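## 4. Replenishment outside the hospital: what the savings figures leave out

The case for moving ward supplies to a distribution center off site is usually made with a single number, the drop in stock held at the hospital. Frerichs and Vörös report such a drop at both of the sites they studied, and we have no reason to doubt their counts. We do doubt what the counts are taken to mean. Stock that leaves a ward cupboard has to sit somewhere, and in both cases it sat on the distributor's shelves, where the hospital paid for it through a handling fee that the authors treat as a separate matter.

Our own data come from Andport, a regional supplier that serves 5 hospitals from one building, and cover 90 item codes. Half of these are consumables such as gloves, tubing and dressings. The rest are spare parts for ward equipment, a group that most earlier work drops without comment. We kept them in. Small parts are ordered rarely, in odd amounts, and often by a technician who wants one piece today (Figure 1).

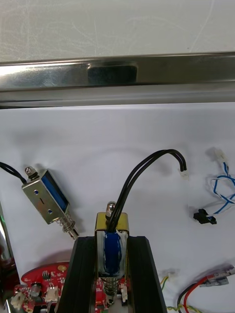
**Figure 1.** Push-pull solenoid with a blue coil and a spring on the plunger shaft.

For consumables, the standard model holds up fairly well. Demand is steady, the pack sizes are fixed, and a nightly scan of the ward shelf is enough to set the next delivery. For spare parts it does badly. The Plalletti reorder rule, which Andport applies to every code, looks back over 100 days of use. Many of the parts in our sample were not used at all in that window, so the rule set their stock level to zero and the next request became a rush order.

Tu and Sin argue that grouping parts into kits would fix this. Perhaps it would, but their test rests on 2 kits and a supplier that agreed in advance to hold the loose pieces. We would like to see the same result where the supplier has no such promise to keep. Wire harnesses are a fair trial — several versions look alike in the bin, and one wrong connector makes the whole kit useless to the person who opened it.

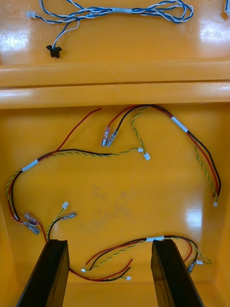
### 4.1 Who carries the cost

Chiu's cost model splits each order into picking, transport and receiving. It has no line for the time a nurse or technician spends chasing an item that did not come. At Andport that time is not logged either, and we could not recover it from the order files. Any claim that the outside center saves labor should be read with this gap in mind, ours included.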